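Section 4: Trying out the fingers on small parts

By now your gripper is bolted on and the Mokik controller is talking to it. I like to do this section with a small metal spur gear, the kind with a plain round hole in the middle. It's flat, it's fiddly, and it shows up bad fingers fast!

1. Put the arm in slow mode. Keep your hand near the stop button.

2. Fit the first pair of fingers (I start with the Derkach ones) and open them all the way.

3. Lay the gear flat on the work surface and jog the wrist until the gear sits in the gap between the fingers on the wrist camera view.

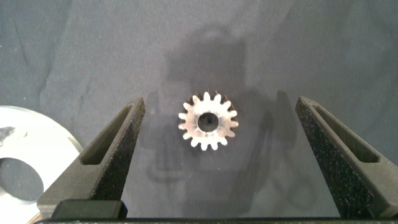

4. Nudge sideways until the gap looks even on both sides. Don't fuss over it too much – being a hair off is fine, being closer to one finger by half a gear is asking for a skid.

5. Lower until the tips are just above the surface, then close at force setting 4. If the gear squirts out, open up, go back to step 3 and try setting 8.

Caution: never drive the tips down into the table to get a better bite. I did that with my first set of Itska fingers and had to order new ones.

6. Lift, hold, set down, open. Write down whether it held.

7. Now move the gear off toward a corner of the view and let the arm find it without any help from you.
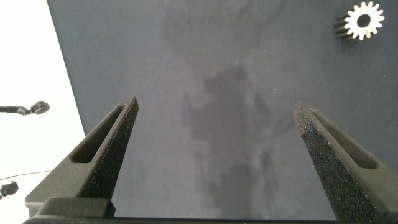

8. Repeat with the second pair, using the same gear and the same lamp. Halyna Nechyporuk, who wrote the Gametance pick routine, told me to leave the lamp alone between pairs and I wish I'd listened sooner (I lost a whole afternoon in June to that).

Note: the arm throws its own shadow over the work area. If the camera keeps losing the part, move the lamp before you touch the exposure, then start the count over for both pairs.

Note: rough finger faces pick up dust and lint. I brush mine with a dry toothbrush before each run. My log is up to 269 picks on one pair and they still grip fine.

When both pairs are done, save the log and leave the better pair on for Section 5.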